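Collecting Examples at the Kitchen Table: Notes on the February Sessions
March 31, 2023

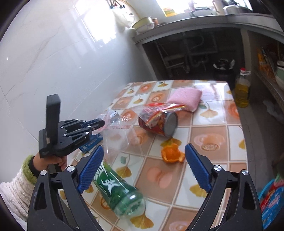

Table clearing with two hand-held grippers, Clendeston kitchen.

The February sessions at Clendeston are complete, and I would like to set down how they were conducted while the details are fresh. The purpose was to gather examples of table clearing for the learning system under development at Larnik. Each example consists of one person, working with 2 hand-held grippers, moving the items on a table to their proper places.

We recorded 636 examples, of which 564 were accepted. Lorraine Mapplebeck reviewed every recording and applied the same rule throughout: an example is rejected if an item is touched by a bare hand at any point, or if the position track is lost for any part of the motion. Most of the rejected examples fell under the second heading.

The choice of items received more discussion than I had expected. Kieran Oakley argued for a fixed set, which would have made review simpler. Jade Mottram preferred ordinary household clutter, and her view prevailed. A green plastic bottle on its side, a crumpled clear bag and a piece of orange peel each ask for a different grasp, and the bag in particular seldom takes the same shape twice. The patterned oilcloth was also retained. A plain cover was proposed on two occasions, but the system will be expected to work on tables of every kind.

Operators were asked to open the jaws fully before each approach and to keep an even pace. New operators tend to hurry — I did so myself — and the resulting motions are difficult to learn from. Kirsten Grímsdóttir has revised the written instructions accordingly.

The target for the full collection remains 2000 accepted examples. Liis Siliņa will arrange the next kitchen, and the revised instructions will be used there from the first session.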